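How to book a wellbeing appointment and get ready for it

You can book a first appointment with the student wellbeing service online or at the desk. Online is quicker. The form takes ten minutes if you have your student number to hand.

Step 1. Sign in to Jarneo with your university login. If you are a new student your account goes live the day after you enrol. Choose "Support", then "Wellbeing", then "First appointment". Don't pick "Follow-up" unless you have already seen one of us this year, as those slots are shorter.

Step 2. Fill in the short form. It asks what you would like help with, how long it has been going on and whether anything has helped before. The main box takes up to 500 characters. A couple of lines is plenty. You can write "would prefer to talk in person" and leave it at that.
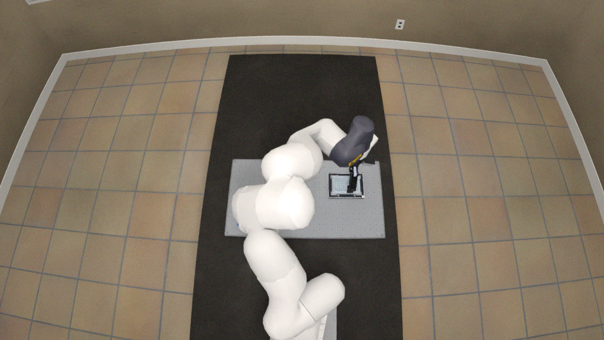
Step 3. Choose how you want to meet. You can come to us in Stolletti House, talk by phone or use a video call. Phone and video slots open at 9am and in-person slots at 10am. If you share a house and can't get any privacy, tick "I need a room" and we will find you one on campus for the call.

Step 4. Pick a time and confirm. You will get an email with a reference. Keep it, as you need it to change or cancel. If nothing has arrived after an hour, check your junk folder, then ring the desk on extension 889.

If no times are showing, join the cancellation list at the bottom of the same page. We send out freed-up slots by text, and the first person to reply gets it. The list is longest in November and early December.

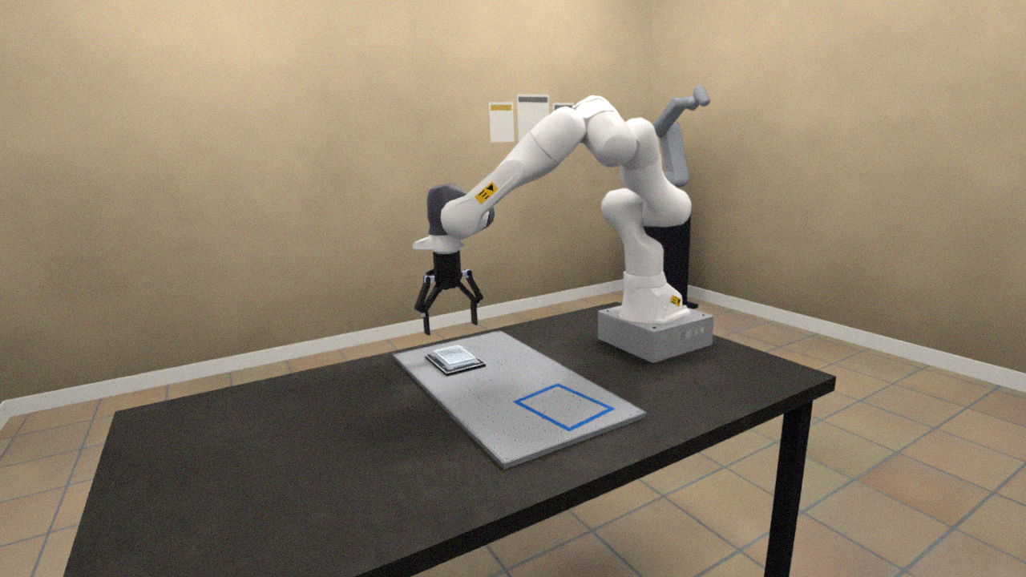
A white robot arm over a black table in a tiled room

Before your appointment

A first appointment lasts 40 minutes. Write down two or three things you want to mention, on paper or on your phone. Bring a list of any medicines you take. If you would like a friend with you, that's fine, just tell the desk when you arrive.

Stolletti House is behind the Ó Dubhghaill Library. Use the side door, which has a ramp and a buzzer. Give your first name only at the desk.

What we keep

Your notes are stored in Loteck, separately from your academic record. Your tutors can't see them. We would only share something without asking you if we thought you or another person was at serious risk, and we would try to speak to you first.

Changing or cancelling

Open the link in your email and enter your reference. Please do this by 4pm the day before so the slot can go to somebody on the list. If you miss an appointment you can book again straight away.

If you need help now

Don't wait for a booking. Ring campus security at any hour, or call 999 if someone is in danger.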